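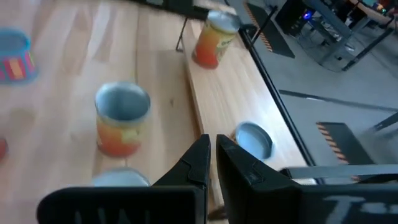 Comprar carro clássico francês parado há anos: por onde começo?

Publicado em 26 de outubro de 2026 na secção Clássicos e Restauro

tracao_a_frente

Olá a todos! Ando a ler este fórum há meses sem escrever nada e agora preciso mesmo de ajuda, por isso desculpem se me alongar (vou alongar-me).

Apareceu-me uma berlina francesa dos anos setenta, quatro portas, motor a gasolina, guardada num barracão nos arredores de Illadov. O vendedor diz que o carro foi arrumado a andar e que nunca mais lhe tocaram. Já fui vê-lo e fiquei completamente apaixonado, confesso. A pintura está baça mas inteira, os bancos estão bons e cheira àquilo a que os carros velhos cheiram, que eu adoro e a minha mulher detesta. O motor roda à mão com a chave na cambota, sem prender, mas não tentámos pô-lo a trabalhar porque não havia bateria nem gasolina em condições.

O que me preocupa é o resto. Os pneus estão no chão, o pedal do travão vai até ao fundo e há uma mancha de óleo por baixo da caixa. Por cima da roda de trás do lado direito há umas bolhas na chapa do tamanho de uma moeda. Os documentos existem, mas a matrícula foi cancelada e ninguém me soube explicar o que é preciso para a repor.

Já restaurei duas motorizadas, portanto jeito para a chave inglesa tenho algum, mas carro é a primeira vez. Tenho garagem fechada, com luz, e tempo ao fim de semana. O que é que vocês verificavam antes de fechar negócio? E tento pô-lo a trabalhar lá no barracão ou trago-o de reboque e faço tudo com calma em casa? Ah, e gostava de o levar à concentração de Huradberg em junho, se não for um sonho completamente parvo.

Obrigado desde já!

oficina_do_quintal

Bem-vindo, e parabéns pela doença, que não tem cura!

Vou pela ordem em que eu faria as coisas. Primeiro de tudo a chapa, e esquece o motor por agora. Motor arranja-se, chapa podre come-te o dinheiro e a paciência. Leva uma lanterna boa, uma chave de fendas velha e roupa que possa ir para o lixo, e deita-te debaixo do carro (com ele bem calçado, nunca só no macaco!). Vê as embaladeiras, o fundo da mala debaixo do tapete, os apoios da suspensão traseira e a zona dos pedais. As bolhas que viste na cava da roda quase de certeza são maiores por dentro. Se a chave de fendas atravessar um apoio de suspensão, eu baixava muito a oferta ou vinha-me embora.

Depois o motor. Traz o carro de reboque, por favor. Tira as velas, deita um bocadinho de óleo fino em cada cilindro e deixa ficar de um dia para o outro. Muda o óleo e o filtro, esvazia o depósito todo e troca os tubos de gasolina, que a borracha antiga dá-se mal com a gasolina de hoje. Aí sim, roda o motor com o motor de arranque, sem velas, até veres pressão de óleo. Eu no meu último perdi 3 fins de semana nisto e não me arrependo de nenhum.

Nos travões não poupes: bomba central, bombitos das rodas e tubos flexíveis, tudo novo. Pedal no fundo tanto pode ser ar no circuito como fuga, mas depois de tantos anos parado eu nem perdia tempo a descobrir. E confirma que líquido leva o teu modelo, porque em alguns franceses, se metes o errado, estragas os vedantes todos.

Pneus novos também, mesmo que encham. Já tive um a desfazer-se a 100 à hora e não recomendo a experiência a ninguém.

A mancha da caixa deve ser um retentor. Chato, mas barato.

garagem_ellia

Concordo com quase tudo aí em cima, menos com pôr a papelada para último (nem falou dela, reparem!). Eu começava por aí. Antes de pagares um cêntimo vai ao balcão do registo com cópia dos documentos e pergunta porque é que a matrícula foi cancelada e em que condições a repõem. Confere também o número do quadro com o que está escrito no papel. Eu comprei um sem ver isso, havia um algarismo trocado e andei 2 anos às voltas.

Pede ainda uma declaração de venda assinada e confirma que o vendedor é mesmo o dono, que em heranças há sempre um irmão esquecido.

Quanto a junho, depende da chapa. Se for só a cava da roda dá tempo, se houver soldadura por baixo eu apontava para o ano seguinte.

pistao_torto

compra!! o meu teve 40 anos num palheiro e pegou à primeira com gasolina nova e uma bateria emprestada. para peças procura no catálogo da Krishnan, têm muita borracha de portas e juntas para franceses. depois mete fotos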